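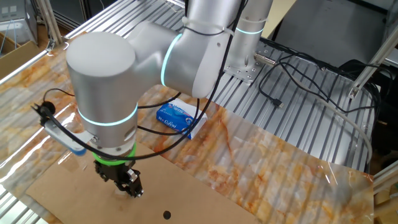

Home | Syllabus | Handouts | Shop Hours | Contact

Ultville Shared Workshop – Build Your Own Arm Cell
Handout 4: Cables, table and first pick

Last week we got the arm bolted down and talking to the Fostetti controller. Now for the fun part – making it pick something up!

1. Cable slack
The last joint turns a long way, and whatever is strapped to it has to come along. Leave a loop at the wrist big enough to put your fist through, then tie the cable to the elbow link. One zip tie is plenty, snug but not crushing. Jog each joint slowly through its range and watch the loop the whole time. If it goes tight anywhere, stop and give it more.

2. Table surface
Bare slotted extrusion is great for bolting and terrible for picking. Small things tip into the grooves. Cover the work area with a sheet, and put flat cardboard under the gripper while you set heights. A fingertip that comes down too far dents cardboard, and cardboard is free.

3. First pick
Start with a soft tissue pack. It squashes, so your grip width can be off by a bit and you still get a lift – very satisfying the first time. Set speed to 25 percent. Approach from straight above, close, wait, lift. Do 11 picks in the same spot before you move the pack anywhere.

4. For next time
Save your program as Ondus_pick and bring your notes on grip width. Read pages 2 to 14 of the Fröhlich booklet (the part on tool offsets is excellent, read it twice). Groups still on the old December firmware should update before they come in.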